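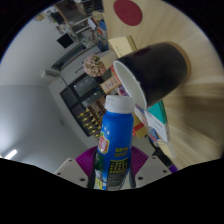
Figure 1. Blue bottle with a white screw cap.

3.2 What people do with the bottle afterward

I went into the Jirdale interviews sure I'd be writing about price. Nope! Feven Tilahun and I talked to 70 households, and what they wanted to tell us was where the empties go (under the sink, mostly, and then out to the garden shed). Only four threw them out right away. I've kept refills separate from other reuse, as we did in Millard.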